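**List:** kitchen-cell-users
**From:** Siriporn Thaweesak, Laboratory Safety
**Date:** Mar 24, 2021
**Subject:** Re: [kitchen-cell-users] Arm dropped toward counter after protective stop, run 342

Colleagues,

This message is the formal response to the report quoted below. It covers the findings to date, the restrictions now in force, and the questions that remain open. Please read it in full before booking time on the kitchen cell at Studesham.

> Safety group,
>
> I am reporting an unplanned movement of the arm during run 342 of the Brirkside task set. The arm was holding above the counter between tasks when the controller raised a protective stop. I acknowledged the stop from the operator desk and released it. On release the arm did not hold its position. It moved down toward the counter at low speed until I pressed the emergency stop. The gripper touched the rim of a bowl. The bowl did not break and no one was inside the marked area.
>
> I did not try to repeat the movement. Logs are saved in the shared folder under the run number. I would like to know if the cell may be used for the Inero sessions, as we have two of them booked.
>
> Operator, Brirkside task set

The operator acted correctly in stopping the arm, leaving it as it was, and saving the logs before power was removed. The report reached us promptly and was complete. We ask all users to follow the same order of actions.

## Layout and clearance

The cell is arranged as a working kitchen, and the arm reaches over the counter from the stove side. In its usual holding pose there is very little height between the gripper and the wood. Glass bottles and spice jars share the counter with the bowl of utensils, and the stove is directly beside it. Any downward drift therefore ends in contact with an object or with the counter itself within a short time.

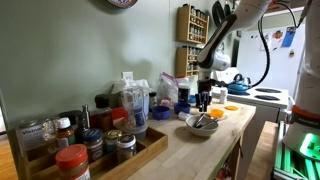

## Findings to date

1. The protective stop was valid. The controller reported a force reading above the limit set for the holding pose. The source of that reading has not been confirmed.

2. The downward movement was caused by an incorrect payload value. When a tool is fitted, the controller must be told its mass and center of mass so that it can support the weight. The active profile at the time of release was one written for a heavier tool that was removed in January. Run 303 was carried out with the correct profile. At a later point the older profile was loaded again, and it was still active for run 342.

3. We had first assumed that a heavier profile would make the arm rise. That assumption was wrong in this case. The older profile also places the center of mass well off to one side, and in the holding pose this produced a correction at the wrist which carried the gripper down and forward. Ratanaporn repeated the calculation independently and reached the same result.

4. The emergency stop worked as designed. The brakes engaged and the arm stayed in place.

5. The recovery screen allowed the stop to be released without showing the name of the active profile. We consider this a contributing cause. A user who follows the present written procedure has no reason to look for it.

## Restrictions now in force

The following apply to every group that uses the cell, including visitors.

- The older tool profile has been removed from the selection menu. Do not restore it from a backup.
- Before the first motion of each session, the operator must read the active profile aloud and a second person must confirm it against the card at the desk.
- After any protective stop, the arm must be moved by hand guiding to the raised park pose before automatic motion resumes. Releasing the stop directly above the counter is no longer permitted.
- Speed over the counter is limited to the reduced setting until further notice.
- Knives may be used only when the task requires one. The knife must be put away as soon as that part of the task is finished, and it must not be on the table during recovery from a stop.

The last item has drawn several questions, and we wish to be clear about the reason for it. Tabletop tasks are carried out with small items placed close together, and the fingers come down among them. A slow, low-force movement is unlikely to injure a person through the gripper alone. The assessment changes when the gripper is able to push or carry a blade, and our original risk assessment did not treat the two cases separately.
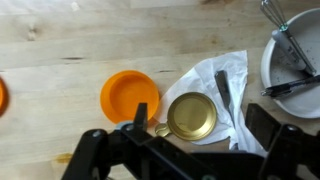
The revised assessment will do so. It will rate each task by the most hazardous item within reach of the fingers at any time, whether or not the task calls for that item to be handled. Groups will be asked to submit a list of table items with each new task. A short list is sufficient, but it must be complete, and items added later must be reported before they are used.

## Booked sessions

The two Inero sessions may go ahead under the restrictions above, provided that no knife is included. If the task cannot be changed, please move the booking. The Brirkside task set is on hold until the source of the force reading has been found. We regret the effect on the schedule.

## Open questions

- What caused the original force reading. Cable tension at the wrist is one possibility and will be examined first.
- When the older profile was loaded again, and by what means. The controller keeps no record of this. Anyone who changed the tool settings between the two runs named above is asked to write to me directly. The purpose is to establish the order of events, and no further action will be taken against any user.
- Whether the recovery screen can be changed locally or must be changed by the supplier.

A corrected version of the recovery procedure will be sent to this list for comment. Until it is approved, the printed copy at the operator desk is withdrawn and should not be used. Questions about a specific booking should be sent to me off the list.

Siriporn Thaweesak
Laboratory Safety, Studesham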